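Is the Padon water softener worth it or am I being had?

gumleaf_50
Posted 2024-06-24

Had a bloke from Padon come through our street on the weekend selling whole-house water softeners. Quoted me $1,743 installed, "discounted" from a figure he wouldn't write down. He did a test at the sink with drops in a tube and it went a scary colour. We're on town water. The kettle gets a bit of scale but I've lived here for years and never thought much of it. Anyone got one?

tapdrip
The colour test is theatre. Those drops change colour with any water that has minerals in it, and nearly all town water does. Ring your water supplier and ask for the hardness reading for your suburb. Ours came back at 73, and the supplier told me not to bother with a softener.

Modik_owner
Bit harsh. I've had a Modik unit since November and the shower glass is much easier to keep clean. Soap lathers better too. Paid $1,142 and fitted it with my brother-in-law.

tapdrip
Glad you like it, but did you change anything else at the same time? New cleaner, new shower head? I'm not having a go, I just hear "the glass is cleaner" a lot and never with a before and after.

Modik_owner
We did get a squeegee. Still reckon it's the softener.

gumleaf_50
Ha. OK, a squeegee I can afford. What about the salt? The Padon fellow said one bag does the year.

hardwater_sceptic
One bag a year, pull the other one. My neighbour has a Vieira and is forever lugging salt in from the car. Ask for the salt use per regeneration in writing, and how many litres it flushes each time. That goes down the drain and you pay for it.

I'd also want to know what the warranty covers. The Vieira one covers the tank but the valve head is separate, and the valve head is the bit with all the moving parts.
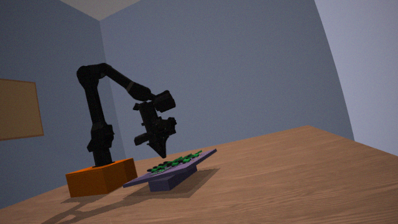 Same goes for call-out fees. Get a price for a service visit before you sign, and check whether using your own plumber voids anything. If the rep gets vague, there's your answer.

Modik_owner
Fair point on the valve. Mine's the same, now I've looked it up.

Weria
Not everybody's water is fine though. We're on a bore and without a softener the hot water element was caked. Depends where you live.

tapdrip
Agreed for bore water. The OP is on town water.

gumleaf_50
Rang the supplier at lunch, they're emailing the reading. Padon has already rung me twice - the discount apparently ends tonight. I'll let it end.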